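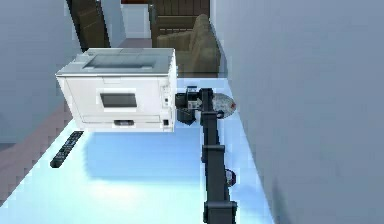

Stories > Short Fiction > The Bodemley Crossword

The Halitz Herald was four pages long and came out whenever Judite Baptista felt like it, which in April was nearly all the time. April was when the ferry started running again, and when the ferry ran there was news!

"We need a crossword," she told her nephew over soup.

"You've got a crossword."

"I've got the same crossword I've had since winter. People are writing the answers in from memory. Flekov the baker finished it in the time it took his rolls to brown."

Her nephew, who was fourteen and knew a lot of words, said he would make one. He went upstairs with a pencil and a ruler and the big dictionary, and he didn't come down until it was dark. He had a grid. He had ink on his chin. He had, he said, the best clue ever written for the word "otter."

She read it and laughed so hard she had to put her glasses down. It was a wonderful clue. The whole thing was wonderful, all slippery and sly, with a long answer running right across the middle like a clothesline: BODEMLEY LIGHTHOUSE.

"That's 3 down and it crosses at the D," he said. "Check it. I checked it five times."

She checked it anyway, with her finger. It crossed at the D.

They printed 350 copies, more than the town had people, and by noon they were gone. You should have seen the harbor! Men who hadn't spoken since the argument over the Brandão mooring were sitting on the same upturned boat, fighting over seven letters for "a small regret." The schoolteacher kept her class in at lunch and the class didn't mind. Two ladies missed the ferry on purpose. 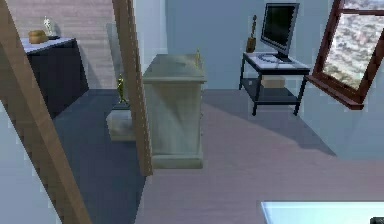

Under the beams, with the bricks behind.

By suppertime there was a knock at the door, and then another. Flekov was first, with flour up to his elbows.

"Nineteen across," he said. "I have it or I don't have it. Tell me only if I have it."

"What have you got?"

He whispered it. Her nephew shook his head, very gently, the way a doctor might. Flekov groaned and clapped him on the shoulder and went off into the rain, perfectly happy, muttering letters.

Then old Mr. Brandão came, who never went anywhere. He stood on the mat and turned his cap around and around.

"The otter," he said finally. "My wife used to do the puzzles. I only ever held the pencil. But I got the otter, boy. I got it by myself."

Judite made him come in and sit down. She cut him some bread and poured him the good coffee, and he told the two of them how he'd done it, one letter at a time, out loud, with all the wrong turns left in. It took most of an hour. It was a terrific story, and she wished she'd been writing it down.

When he had gone her nephew was already up on his knees on the chair, ruling a fresh grid.

"What's a good word for somebody who holds the pencil?" he asked.

"How many letters?"

"I don't know yet," he said. "Any. Just start saying them."

So she did.

Contact the editors | © 2021 Halitz Stories | Back to top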